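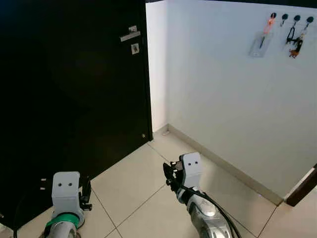
Itik household robot – progress report to the Ellemell small projects fund, November

Work since the last report went mainly into the arms and the door task. Both grippers are now on the same style of mount, so one set of spare fingers fits either side. The cables are still run outside the arms. We would like to shorten them, but that means new connectors and it can wait.

The door task has four stages: drive to the door, find the lever, press it, pull. The first two work well. In 100 approaches the base stopped within reach of the handle 91 times. Pressing the lever is less reliable. Black fingers in front of a black door give the depth sensor very little to go on, and it often reads the door as farther away than it is. Pulling has not been tried yet.

Picking up small items from the tile floor is further along. The grout lines have been useful for checking drift in the base – we measured 10 mm over the length of the hall.

Spending to date is $1,127, most of it on motors and the second gripper. The replacement wrist bearings from Trustitz came late and cost us two weeks. Chukwu has agreed to lend a force sensor through the winter, which saves buying one.

Next steps:
Fit the force sensor to the right wrist
Repeat the lever tests with light tape on the fingertips
First pull tests, at low speed

No change to the budget is requested.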